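Slide 1 - old brick, new tenants

Okay, hi everybody! Say thanks to Donnie Buchanan first (he booked the room). I'm talking about buying old brick buildings, which I've now done 2 times - slow down here, people laugh.
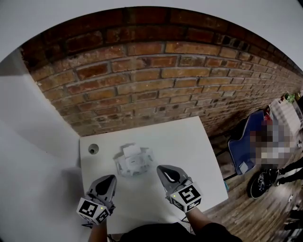 Tell the Dalgleish story. We paid $800 for a mortar report and I nearly skipped it. Don't skip it! Soft brick wants lime mortar, and the last owner had used hard cement on 39 feet of wall.

Slide 2 - repointing, pause for questions

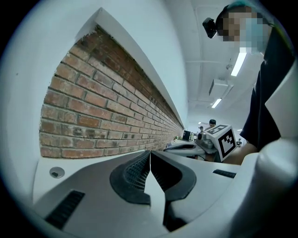
*Exposed brick, gray mortar, some darker patches.*

Hand over to Finlay for the budget part.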